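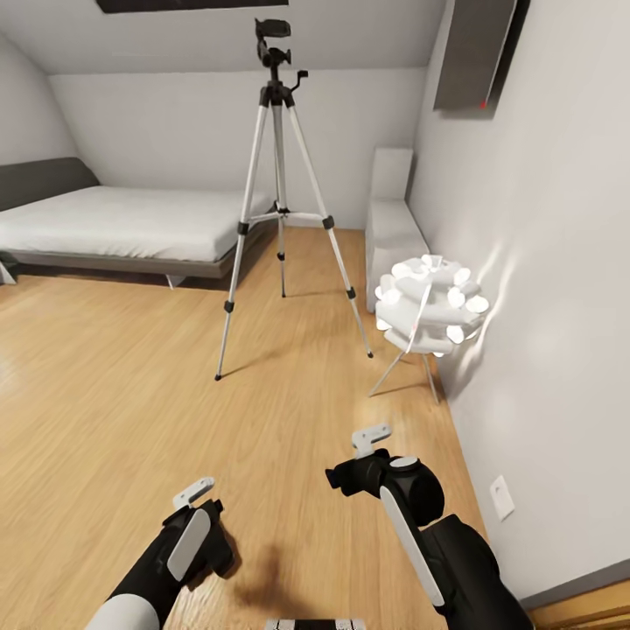

Why do people who complain about sleeping in the attic go on sleeping there?

Mostly they like having a door at the top of a staircase that the rest of the household can't be bothered to climb. Heat, rain on the roof and the knocked forehead are treated as rent.

4.2 Living with the slope

The interviews took in 53 households with a converted attic in regular use as a bedroom, spread over three towns: Jakanero, Doltum and Pultard. Each household was visited once and asked to keep the Shehata diary, a one-page form on which the sleeper notes the time of going to bed, the time of getting up, and anything that went wrong in between. We had expected to hear about heat. We did, at length, and it is dealt with in Section 4.3. What we hadn't planned for was the amount of talk about ceilings.

Forty-six households raised the slope before we had asked about it. In several cases the subject came up on the stairs, as a warning, and in one it came up a moment too late. Retamal, who did most of the visits in Pultard and is the tallest of the authors, has asked that her own data be left out of the analysis.

Householders rarely spoke of floor area. The plans and the sale papers give it to a decimal place, but a figure for the floor says little about a room in which a good part of that floor can only be reached on hands and knees. People divided their attics up by posture instead. There was the part where you could stand, the part where you could sit, and the part where things went to be forgotten. The boundaries were known very exactly. One man in Doltum could find his in the dark with one raised hand and said it had taken him a winter to learn.

The bed nearly always ended up low, or under the slope, or both. This makes sense on paper, as a person lying down has little use for headroom. The trouble comes at the two ends of the night. Getting in is managed with some care; getting up is managed by someone who has just been asleep. Diary entries made before seven in the morning contain most of the head injuries and nearly all of the language we have chosen not to reproduce.

Windows were the second great topic. A skylight lets in a good deal of day for its size, and it lets it in early. Respondents who had moved up from a room on the floor below spoke of this with real feeling. The first summer was described as "lovely" until the end of May and in other terms from then on. July was the worst month in the diaries for early waking in all three towns. Blinds were bought, and were then defeated by the handle, by the angle, or by the gap down one side that every household seemed to regard as its own private misfortune. A teacher in Jakanero had given up on hers and fixed a bath towel over the glass with drawing pins. She described the arrangement as temporary and thought it might be four years old.

Opinion on the view was warmer. A window in the slope gives sky and very little else, and sky was widely liked. People who would have grumbled at a ground-floor window with nothing in it were content to lie under one with nothing in it but cloud. Several said they now knew what the weather was doing before anyone else in the house, and brought the news down to breakfast whether or not it was wanted.

Upright walls are scarce in such rooms and so they are fought over. A wardrobe needs one, and a bookcase, and so does any picture that is meant to hang flat. The television had usually won by the time we arrived. Figure 3 has the usual elements of the type: the steep white ceiling, the skylight let into it, and a large screen on the wall.

Figure 3. Attic bedroom with skylight and wall-hung television.

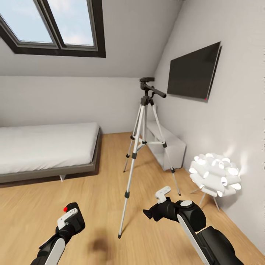
Where the screen had taken the good wall, the clothes went elsewhere, and elsewhere was generally the landing. This caused more friction than anything else we recorded. The sleeper regarded the landing as an extension of the attic. The rest of the household regarded it as a way to the bathroom. In two homes a rail of coats had been moved back and forth so often that both sides gave us the history separately, with dates, and the dates did not agree.

Storage under the eaves was praised by everyone and used by few. Low doors had been built into the knee wall in many of the houses, often at some expense, and what lay behind them was reported with confidence and then, on opening, with surprise. Retamal's notes for one Tuesday in Pultard record a fondue set, a second fondue set, and a respondent who had not eaten fondue.

Asked whether they would convert the attic again, most said they would, and a fair number then spent some time telling us how they would do it differently. The commonest wish was for a taller room. Planning rules and the shape of roofs being what they are, we pass this on without comment -- the costs of raising the ridge are set out in the appendix, for readers with the stomach for them.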